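Refill scheme for household cleaners extended despite thin results

19/01/2024
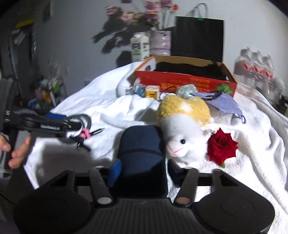
A refill scheme for washing-up liquid and laundry soap is to be extended to 38 more shops, the company behind it has announced, although the figures it has published so far give little idea of whether it is cutting down on plastic.

Firora, which sells household cleaners under its own name and supplies several smaller labels, began the trial last October in seven shops run by the Darwish chain. Customers pay a deposit on a bottle, bring it back when it is empty and fill it from a tank near the tills. The company calls the trial "a clear success" and says that 565 bottles were handed out in the first stage.

What it does not say is how many of those bottles came back more than once. A short summary on the Firora website states that there were 311 refills over the whole period. Put next to the number of bottles, that is well under one refill each. Unless a small group of keen shoppers did most of the refilling, a fair number of the bottles must have gone home and stayed there.

This matters because the refill bottle is a good deal heavier than the throwaway one it is meant to replace. It has thicker walls, a metal collar and a screw top made to last for years. A bottle like that has to be used several times before it saves any plastic at all. Firora agrees with this in general terms but has not said how many times, and its summary gives no weight for either bottle.

Asked for the missing numbers, the company replied that it was "still learning from customers" and that a fuller report would follow. It gave no date. Darwish said only that it was pleased with the response and that the tanks had been moved closer to the entrance in two of its shops.

Price is another sore point. A refill costs a few pence less than a new bottle of the same soap, but not less than the shop's own brand on the next shelf. Once the deposit is added, a first-time customer pays well over the odds. The deposit can be claimed back, though only at a shop that has a tank, and only with the receipt. Shoppers who left comments on the chain's website complained about this rule more than about anything else. Several had lost the slip of paper within a week and wrote the money off.

Others were happier. A number of comments praised the smell of the laundry soap, and one described the tank as easy to use once the drip tray had been emptied. Parents with pushchairs found the space around it too tight.

The tanks are made by Jonus, which also looks after them under a service contract. They were out of order for part of the trial at two of the shops, according to notices put up beside the machines. Firora's summary makes no mention of this. If the tanks were down for long, the low refill figure may be partly explained, but it would also raise the question of how well the same equipment will cope in a much larger number of shops.

The extension will be paid for in part by Sako, a packaging firm that makes the bottles. Sako stands to sell a great many more of them if the scheme grows, whether or not anyone fills them twice. Its own statement speaks of "changing habits for good" and promises a new range of colours in the spring.

Similar schemes have come and gone before. They tend to start with a launch event and a free first fill, do well for a few weeks, and then shrink to a tank in a corner with a handwritten sign on it. Supporters argue that shoppers need time and that earlier attempts were dropped too soon. That may be right, and a longer trial with proper figures would be one way of finding out. The present plan is for a larger trial with, as far as can be seen, the same figures as before.

The first of the new tanks are due to be switched on before Easter. The deposit will stay the same. Firora says it is looking at whether the receipt rule could be dropped, and that existing customers will be able to use their bottles at any of the new shops from the first day.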